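Setting up a shared tabletop cell: working rules for object handling tasks

Hodora Technical Guidance, revised October 2026

These rules apply to anyone who prepares, runs or clears down a tabletop handling task at the Banddale or Penry sites. They cover single-arm cells with a parallel gripper and light household objects. Work with blades, liquids or glass comes under separate guidance and must not be started on the strength of this page.

Before you begin

Read the task sheet and confirm that it carries the cell's current number. Check that the last user has signed the cell log. If the log is open, close it with them before you touch the table.

Step 1. Clear and mark the working area

Remove everything that the task sheet does not list. Tools, cups and personal items are to be kept off the table at all times. Keep a margin of 200 mm between any listed object and the table edge on the operator's side. Storage boxes may remain on the table if they are entered on the sheet as fixed items, and a fixed item must not be moved between runs.

Step 2. Check the stop control

Press the stop with the arm powered and at rest. Confirm on the controller that the stop has registered, then release it and reset. Do this at the start of every session and after every change of operator. A cell that fails the check is to be tagged and reported.

Step 3. Place the objects

Set out the objects with the arm parked and motion disabled. Light items such as sponges and small scraps should be placed by hand, one at a time, and left to settle. Both hands must be clear of the table before motion is enabled again.
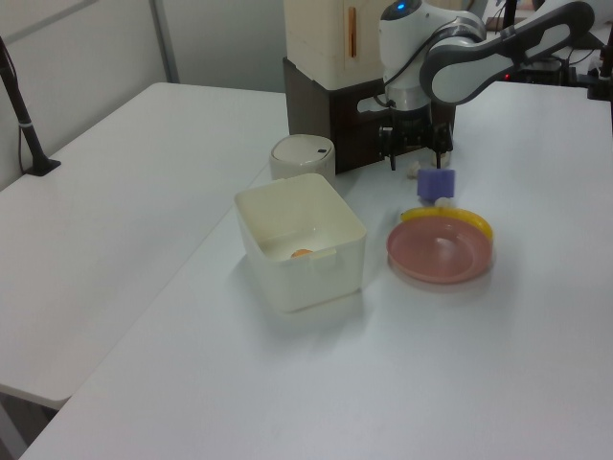
May an operator reach in to straighten an object while the arm is holding still?
Only after motion has been disabled at the controller. An arm that is holding still may be waiting for its next command, and stillness alone must never be taken as a sign that it is safe to reach in.

Step 4. Set speed and grip limits

Use the reduced speed setting for the first 2 runs of any new layout. The limit is entered in the Dralotby panel under Cell Settings and must be saved before the program is loaded, as loading a program first will bring back the previous values. Grip force should start at the lowest setting that the task sheet allows. Raise it one level at a time, and record each change - including those you later reverse.

Step 5. Approach from above

Wherever the layout permits, the gripper should come down on an object from directly overhead, with the fingers pointing downward. Side approaches need a written note on the task sheet. When an object rests on a plate or tray, the lowest finger height must be set from the surface of that plate or tray. Heights carried over from a bare table are a common cause of contact faults.

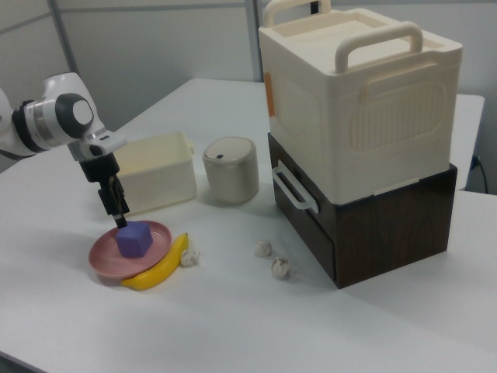
Gripper positioned over the purple cube on the pink plate.

Step 6. Run and observe

The operator remains at the controller for the whole run, within reach of the stop. Visitors stand behind the floor line. If an object falls or rolls, let the arm finish its move or stop it, then disable motion before picking the object up.

Step 7. Clear down

Park the arm, disable motion and return loose objects to their labelled storage. Wipe the table with a dry cloth. Soft objects are to be looked over for tears and replaced after 500 grips, or sooner if they no longer hold their shape. Enter the grip count in the log.

Records

Task sheets and logs are kept at the site where the work was done. Requests to vary any rule on this page should be sent to the site safety office in writing before the session concerned. Variations agreed before June have lapsed and must be applied for again.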